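The Walia arm takes over bottle handling on the island counter. Counter staff still choose what goes out, wipe down, and handle anything made of glass that has chipped. Read this section before your first shift with the arm.

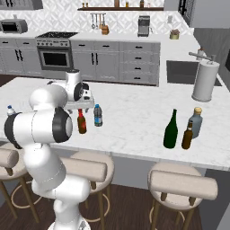
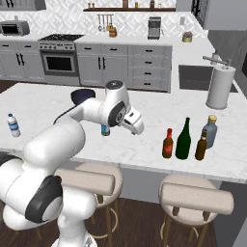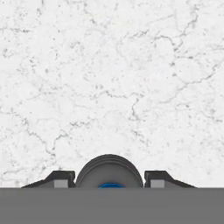

The first two views show the arm over the island; the third is the gripper over bare marble.

## 4.2 Starting a shift

1. Check that the stools are pushed in.
2. Log in at the panel and select **Island**.
3. Set the speed to 2. Only the shift lead may change it.
4. Run program 105 and wait for the ready tone.
5. Stay on the sink side until the tone stops.

**Caution:** Do not reach under the gripper while a program is running. Press Stop first.

**Note:** Staff who used to restock the counter now do the stock count at 3 p.m. Carleen Tautahi keeps the new task list.

If the panel shows code 516, press Stop and call Afiq Rondonuwu. Do not move the arm by hand.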